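Jun 4, 2023

Up before anyone and straight to the rules, with coffee. I've been itching to get them on paper all week, and today I finally had a whole free Sunday to do it properly. Version 2 of the house rules for the arm! Version 1 was a sticky note that said "be consistent," and I'm amazed it lasted as long as it did.

What set me off was reading back through the Larham log last night. Larham is what I call the pick and place task (named after the street I was living on when I drew up the plan), and it is about as simple as a task gets. The cube goes down on the blue square, the gripper comes down, closes, lifts, and the cube gets set back. My goal is 200 runs by August, all done the same way, so that when I send them to the Patrício group they can compare them with theirs and we can argue about something real for once.

The trouble is that "the same way" meant whatever I happened to feel like that day. I had 94 runs in the log as of last night and almost 40 of them have no note on how the cube was facing at the start. I can't put those back together from memory. So they go in a folder called practice, and I'm surprisingly cheerful about it, because sorting them out showed me exactly which rules I needed.
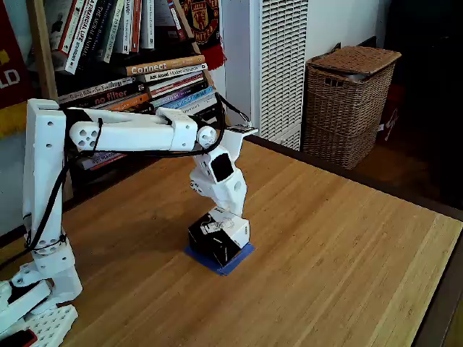
Rule one is about the square. The blue marker stays put for the whole series, and if it gets lifted or replaced for any reason, the series ends there and a new one starts. I used to think a hair's width to the left was nothing. Then I read the Guremard notes on repeatability, and they have a wonderful page on how small changes in the start position sneak into your results and get blamed on the gripper. I read that page twice and then went and apologized to my gripper.

Rule two, cable check before power. Follow the cable from base to wrist with a finger, look at every tie, move each joint by hand through the range it's going to use, and make sure the slack loop can't catch on anything. I love this one. It takes no time at all and it has a nice pilot-before-takeoff feeling to it.

Rule three, hands off the table while the arm is live. If the cube sits crooked I stop the arm, and then I straighten the cube. I have been terrible about this. It's a light printed arm and it's so easy to think of it as a pet, but I want the habit in place before I ever stand next to something bigger. The Hastum guidelines say to treat every machine as if it were the next size up, and I've copied that onto the inside cover of this diary in large letters.

Rule four, failures stay in. A dropped cube is a run. A missed grip is a run. It gets its number and its line in the log like all the others. I argued with myself over this one through most of lunch (grilled cheese, slightly burned, my fault for arguing) and the strict version won.

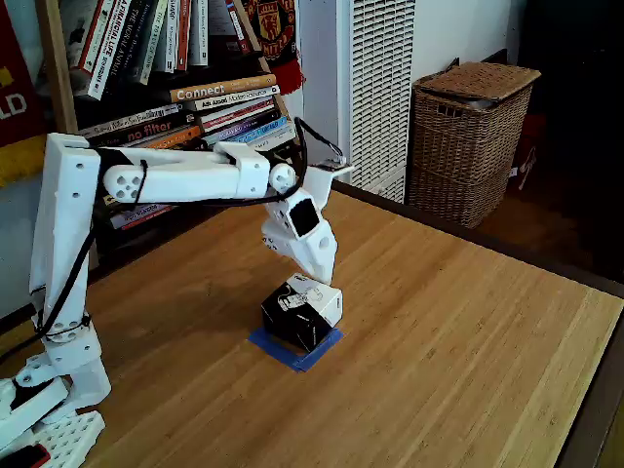
Rule five I'm still not sure how to word. Something about light. The table gets so bright when the sun comes over, and the camera on the wrist must be getting a very different view than it does in the evening. Do I fix a time of day, or do I let it vary and write it down? Guremard says fix it. Hastum says vary it and record it. I lean toward Hastum, mostly because my work schedule won't let me be home at the same hour every day, but also because an arm that only copes with one kind of afternoon isn't much use to anybody. For now the log gets a new column with three choices: sun, cloud, lamp.

Also wrote a stop rule: two odd noises in one session and I quit for the day and look at the joints. Typed the whole thing up on a single page, big print, and taped it inside the closet door where I keep the spare parts.

Need to buy more cable ties. Need to ask Patrício whether they count a grip as good when the cube turns a little on the way up, since my rules say nothing about that yet and I can already feel a rule six coming. Numbering starts again from one tomorrow after work, and I can't wait!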